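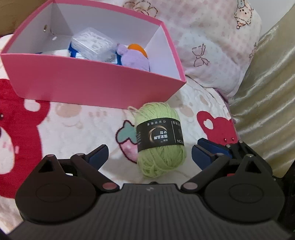
Home Issues Authors Submit Search

4. How shoppers decide where to return goods

4.1 Setting and shops

We now turn to what happens after the sale, the part of the study that surprised us most. Earlier work on returns has mainly looked at large chains and online sellers, where a returned item is a cost to be kept down. Small shops have been left out, and that is a pity, for their counters are wonderful places to watch people make up their minds about money.

Our fieldwork took place in Zolau, a market town with a busy main street and a covered hall behind it. All 32 shops that agreed to take part had joined Retura, a shared returns scheme. Under the scheme, a customer who buys from one member shop can hand the goods back at any other. The shop that takes the item in gives the refund and is paid back by the shop that sold it. Members range from Pavliuk, a family homeware shop, to the local branch of Ultden, a regional chain with its own warehouse. Between them they sell clothing, kitchen goods, toys, stationery and craft supplies such as yarn (Figure 1).

Figure 1. A ball of light green yarn and a pink open-topped box on a white blanket printed with cartoon figures.

Fieldwork began in April, after the spring sales. Bohdana Nazarenko and Kyrylo Romaniuk sat near the counters during opening hours and kept notes on each return, with the customer's consent. Bram Wuyts matched the notes to the till records afterwards. Shop owners saw the notes on their own shop and could correct plain errors, such as a wrongly named product, but could not change what a customer had said.

4.2 Why not the original shop?

We had expected distance to explain nearly everything. A person with a kettle to give back would, we thought, walk to the closest counter. Distance did matter, above all for heavy goods and for shoppers who came in by bus. But many customers walked straight past the shop where they had bought the item and went on to another member further down the street. This was such a clear pattern in the notes that we went back and added a short interview to find out more.

The reason we heard most often was embarrassment. People who knew the owner did not want to seem ungrateful, even when the item was faulty and the owner would gladly have taken it back. One woman returning a set of bowls told us, 'She spent so long helping me choose them. I couldn't face her.' She took them to a shop where she knew no one, and then spent part of the refund there on a tablecloth.

We find this a lovely result – it shows that a friendly sale can make a return harder, and that a shared scheme gives people a polite way out. It also helps to explain why Ultden received far more returns than it had sold goods under the scheme. Its staff changed often and its counter was seen as neutral ground. Several shoppers used the word 'easy' for it, and by this they seemed to mean that no talk was needed.

4.3 Where the refund goes

The second question was what shoppers did with the money. Retura pays refunds in cash or to a card, never as a voucher, so customers were free to leave with it. A good number did. Others looked round the shop first, and those who stayed to browse often bought something small, usually from a different group of goods than the item they had brought back.

This raises a fair worry for the smaller members. If the refund is spent where the return is made, the selling shop loses the sale and a rival gains one. Seven owners brought this up without being asked, and two had thought of leaving the scheme over it. Yet six of the seven had also gained customers in the same way, as the till records made plain once Wuyts had put them side by side. The owners were delighted to see this, and so were we! The losses had been easy to notice, as each came with a payment to another shop. The gains had simply looked like ordinary sales.

4.4 Limits of this part of the study

Our observers could be seen, and some customers may have behaved more politely than usual. We also have no notes from people who kept an unwanted item at home, and they may well be the most embarrassed shoppers of all. Zolau is compact and its shopkeepers are well known, so towns with longer streets and fewer familiar faces could give a different picture. Zoia Pylypenko and Pylyp Dovhaniuk are preparing a household survey that should reach people who never come to a counter, and we are very keen to see how their answers compare. Section 5 takes up the payments between shops and how quickly they were settled.

Shares 7 Comments 2

Contact the editors | Copyright remains with the authors | Back to top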